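Filed under: Finance & Governance | Minutes and Papers

14 shares · 6 comments

We use cookies to remember your settings and to see which papers get read. Accept all / Manage choices

SKURNBRIDGE ENTERPRISE LOAN FUND
Minutes of the Audit and Risk Panel
1 Mar 2025, upstairs meeting room, Skurnbridge Exchange

Present: Oratile Rampersad (chair and minutes), two lender members, two borrower members, the independent member.
In attendance: the fund manager, the credit officer (items 3 to 6), the finance officer.
Apologies: one lender member, who had sent written comments on paper C.

The chair took the minutes as the clerk's post is still vacant. Members were told that the minutes would therefore be in the chair's words, and that anyone who disliked the words should say so at the next meeting.

1. Declarations of interest

One borrower member declared a loan from the fund, repaid in full. The independent member declared past consultancy work for Vastex, the supplier of the loan system, ending four years ago. Neither was asked to leave. The chair noted that the form still asks about "close associates" without saying how close, and that this was raised last year.

2. Minutes of the last meeting

Agreed, with one change. Paragraph 4.2 said the panel was "assured" that arrears reporting had improved. Two members remembered being told so and did not remember being assured. "Assured" was struck out and "told" put in.

Matters arising: the write-off policy was due in February and has not been received. The fund manager said a draft exists. Asked whether anybody on the panel could see it, he said it needed tidying. It will be sent out as it stands.

3. Arrears and the state of the loan book (paper A)

The credit officer introduced paper A. The fund had 1,142 live loans at the end of the quarter, against 1,156 at the end of the one before. The paper describes arrears as "stable and well within appetite".

The panel spent a long time on "stable". The independent member pointed out that a loan whose terms have been rewritten stops counting as overdue on the day the new terms are signed. She asked how many loans had been rewritten in the past year. The answer was 249. She asked how many of those had been in arrears when they were rewritten. The credit officer thought most of them but could not give a figure.

The fund manager said rescheduling was a normal tool and often the kindest one, and that small firms in the district had had a hard winter. The panel accepted both points. A lender member said she had no objection to kindness but would like to see it in a separate column.

There was a discussion of whether rescheduled loans should carry a higher provision. The finance officer said the present policy provides only for loans more than ninety days late. It follows that a borrower who has paid nothing for eighty-nine days and is then given new terms attracts no provision at all. The finance officer confirmed this was a correct reading. The chair asked whether the external auditors had commented and was told it had "not come up". The chair does not find that a comfort.

Agreed: paper A not accepted in its present form. It is to come back with rescheduled loans shown apart, with the number rescheduled more than once, and with the provision worked out on both the present basis and a stricter one.

4. The Zotden loan

This item was taken in private and is minuted here with amounts left out.

The Zotden loan is the largest on the book. It was approved under the urgent procedure, which lets the fund manager and one board member agree a loan between meetings. The panel had asked to see the file. What it received was a four-page summary written after the event.

Members had three questions. The first was why it was urgent. The summary says the borrower "needed certainty ahead of the season". A borrower member remarked that every firm he had ever run had needed certainty ahead of the season. The fund manager said there had been a real deadline connected with a lease. The lease is not mentioned in the summary. He will provide the letter.

The second was about security. The summary says the loan is "fully secured on plant and stock". The valuation was supplied by the borrower. The credit officer said he had visited and was satisfied with what he saw. He is not a valuer and did not claim to be one. No outside valuation was asked for, although the lending rules call for one on any loan above the upper limit. The fund manager's view was that the rule allows some discretion. The chair read the rule aloud and could find none in it.
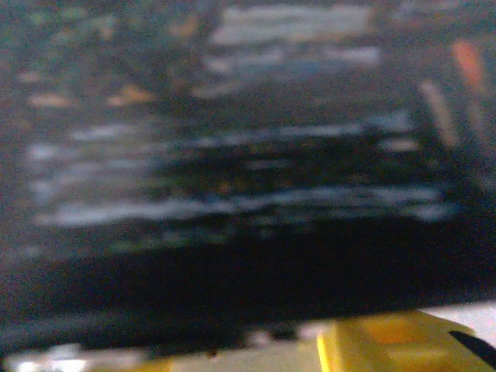 The third was what the full board had been told, and when. The board pack for the following meeting lists the loan by reference number in an appendix, among the routine approvals, with neither the borrower's name nor the fact that the urgent procedure was used. A lender member who also sits on the board said he had read that pack and had not known what he was reading. The fund manager said there was no intention to conceal anything. The panel made no finding on intention. It did find that a board member of ordinary diligence could not have learned from that pack that the fund had just made its biggest ever loan.

The fund manager asked that it be recorded that the loan is up to date. It is so recorded. One payment has fallen due.

Agreed: (a) the complete file to go to the independent member; (b) an outside valuation to be obtained at the fund's expense; (c) the chair to write to the board; (d) the urgent procedure to be suspended for any loan above the upper limit until the board has considered it. The fund manager dissented from (d), saying it would cost the fund good business. He was invited to name a loan lost in this way in the past and may do so in writing.

5. Kanaan guarantee scheme (paper B)

Paper B proposes that the fund join the Kanaan scheme, under which part of any loss on qualifying loans would be met by the guarantor in return for a yearly fee. The paper is enthusiastic. It puts forward savings over five years and has a coloured chart.

The panel was less taken with it. The savings assume that every claim is paid. The draft agreement lets the guarantor refuse a claim where the lender has "departed from its own published lending rules". Given item 4, members thought this clause deserved more than the footnote it gets. Rescheduled loans are excluded unless the guarantor has agreed the new terms beforehand, and the credit officer said that would be hard to manage at the present rate.

The finance officer had run the figures again with a third of claims refused, and on that footing the scheme costs more than it brings in. The panel thanked her and asked why this was not in the paper. She said she had been asked for it too late to include it.

A borrower member spoke in favour. He said the fund turns away new firms with nothing to offer as security and that a guarantee, even a patchy one, might let it say yes more often. The chair thought this the best argument heard on the subject and noted that paper B does not make it.

Agreed: no recommendation to the board yet. Paper B to return with the refused claims case, the fee in cash terms, and a plain account of who decides that a loan qualifies.

6. Loan system (paper C)

The Vastex system went live in the autumn. Paper C reports that the move is "substantially complete". Of the borrower records brought across, 1,047 have been checked against the old ledger. The rest have not, and there is no date for doing them. The fund manager said the remainder were mostly small and old. The absent lender member's written comment was that small and old loans are where she would look first, and the panel agreed with her.

Members asked who is able to change a due date on the system. At present all lending staff can, and the change leaves a note only if the person making it chooses to write one. The credit officer said staff were trusted. The independent member said she trusted them too and would still like a log. The supplier offers one as a paid extra. No price had been sought.

Agreed: the checking to be finished before year end and signed off by the finance officer. A price for the log to be obtained. The words "substantially complete" not to be used in the board report.

7. Risk register

The register has nineteen red, amber and green ratings and none has moved since it was last brought here. "Loss of a single large borrower" is green. The chair asked when it was last looked at and by whom. The fund manager said it was reviewed quarterly by the management team. He was asked for the notes of those reviews and thought they might be informal.

Agreed: single large borrower to go to red pending item 4. Management to bring the register back with a line beside each rating saying why.

8. Any other business

The finance officer asked for panel papers to be due seven days ahead. They are already due seven days ahead. Two of today's three came the evening before. Papers arriving late will in future be put off unless the chair agrees otherwise.

A lender member asked whether lenders could be told anything about the Zotden matter before the annual meeting. The panel's view was that they should be, in plain terms and without the borrower's private business being aired. What is said is for the board. The chair's letter will ask for a decision on it in writing.

Actions

Fund manager: write-off policy draft; lease letter; price for change log; risk register notes.
Credit officer: paper A redone; full Zotden file to the independent member.
Finance officer: valuation; provision on two bases; paper B figures; record checking.
Chair: letter to the board.

The next meeting will be fixed once the valuation is in hand. The meeting closed with item 9 (training) not reached.

Draft, to be confirmed. O. Rampersad

Get panel papers by email when they are published. Enter your address to sign up. You can unsubscribe at any time.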